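Belia Campaign Group calls for Bralturia's spending bill to be split in two

For immediate release: 10/23/25

Hello from all of us at Belia. I've been writing these releases for our little campaign group long enough to know that most of them get skimmed over a cup of tea, so I'll put the main bit first. We want the Bralturia government to pull its new Household Support Bill apart and let members vote on the two halves separately. We're asking for that to happen before the final vote in December.

Now the longer version, for anyone still with me!

The bill runs to 91 pages. I've read it twice, once on the train and once at my kitchen table with a highlighter, and the part that deals with households takes up 9 of them. Those pages are fine. There's a winter payment, a bit of help with rent arrears and a sensible change to how school meals are paid for. We'd have a few grumbles about the cut-off dates, but we'd back all of it tomorrow.

The rest is another matter. Most of it sets up the Flimine Fund, a pot of public money that ministers could lend or give to firms without going back to the chamber for approval. There's no upper limit on a single award. There's no duty to publish who got what until the end of the financial year, and even then the list can leave out anything marked as commercially sensitive (and who gets to mark it? The department handing out the money). I went looking for the section on outside audit and found one paragraph, which says an audit may be carried out if the minister thinks it useful.

You can see why this bothers us. Anyone who stands up and says the Fund is a bad idea gets told they're voting against heating for pensioners. We heard it from the government benches all through the first debate, and I expect we'll hear it again. It's a very old way of getting a weak idea through on the back of a popular one, and governments of every colour have had a go at it.

I should say we've got nothing against public money going into industry. Some of our members work in it, and a good few of them would like to see more investment in the Henare valley, where the last big round of grants went. But that round was debated in the open, with each award on the record, and people could argue about it in the local paper by name and amount.
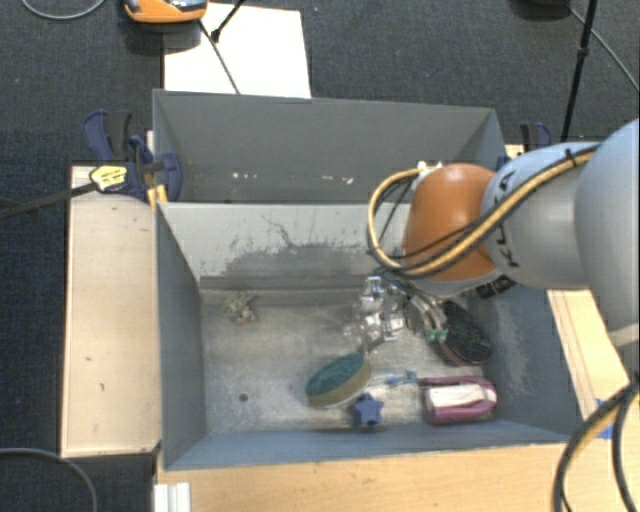

Several people who came to our open evening in Henare disagreed with us, and one of them asked that it be put in this release, so it's going in. The old grants took so long to approve that half the firms had given up by the time the letters arrived, and if the Fund gets decisions made in weeks, then a bit less paperwork is a price worth paying.

I do take that point. Slow is a real problem. Our answer is that you can have quick decisions and still tell people about them, and we've written an amendment that tries to do both. Ministers would have to publish every award within 6 weeks of making it, large awards would go to the chamber for a yes or no vote, and the yearly audit would be a must. The whole thing fits on one side of paper – I've had longer shopping lists.

We sent the amendment to every member of the chamber last week. So far some 100 supporters have written to their own member as well, and the replies are starting to trickle in. A few have been friendly. One was clearly meant for somebody else entirely, and we've sent it back.

What we'd like now is for more people to write. It doesn't need to be long or clever. Say where you live, say whether you think the bill should be split, and ask your member how they plan to vote. Copies of the amendment and my marked-up pages of the bill (sorry about the handwriting) can be had from the Belia office, by post or in person.

We'll be holding another open evening in Henare before the December vote, and people who think we've got this wrong are very welcome. There will be biscuits.

Notes to editors

Belia is a membership group that campaigns on open government in Bralturia. It takes no money from political parties. Members of the press who would like to talk about the amendment can ring the office on any weekday morning.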